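Flenley clothes share: progress report to the Huerta fund, January

Hello again, and thank you for being so patient with me over the last report (it was the one with the missing page, sorry!). Lots to tell you this time.

The big news is that we've now sorted, folded and bagged 98 bundles of clothes, against the 200 we promised you for the whole grant. I know that's a touch under half, but we lost most of a fortnight to the boiler, and the pace since then has been lovely. Trousers are still the slow bit. Everyone folds a shirt more or less the same way, but with elastic cuffs you get one person tucking them in and another leaving them bunched at the bottom, and then the pile leans over and somebody has to start again. So we've settled on one way of doing it: lengthwise first, legs together, cuffs all at one end, then up in thirds.
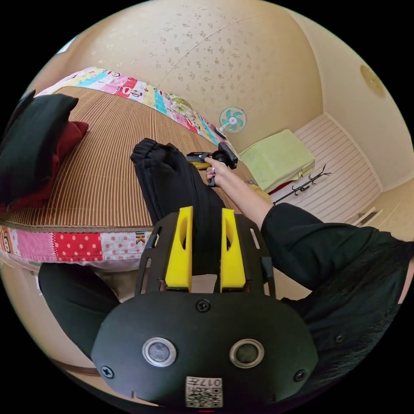
Folding at home on the bed has worked out much better than the trestle tables in the Follimness hall, where there was never enough room and the draught was dreadful. A bed is a good size, and a woven mat over the top gives you a flat, firm surface so things don't sink into the covers. I'd like to buy 8 more mats out of the small equipment line, if you're happy with that. They come in at about £30 for the lot from the market, so it won't upset the budget.

Dark clothes get their own pile now. We had a muddle before Christmas with black leggings and black trousers going out in the same bags, and Kinomel (the shop that takes our surplus) sent two bags back to us, quite politely. Since then every dark item gets picked up and checked for size before it goes anywhere, and we haven't had a bag returned.

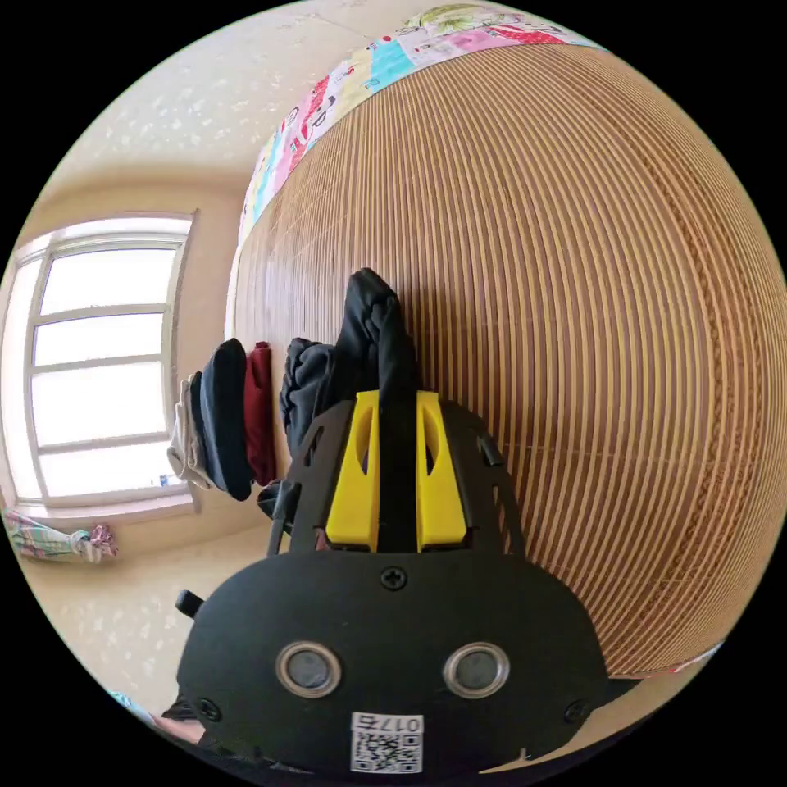
Black fabric item, bunched up, against the striped surface.

Still to do before the next report: the children's sizes, which I've been putting off, and the printed folding sheet. I've got a draft of the sheet but the drawings are mine and the trousers look like a pair of chimneys. I'd be glad of a yes or no on the mats when you get a minute.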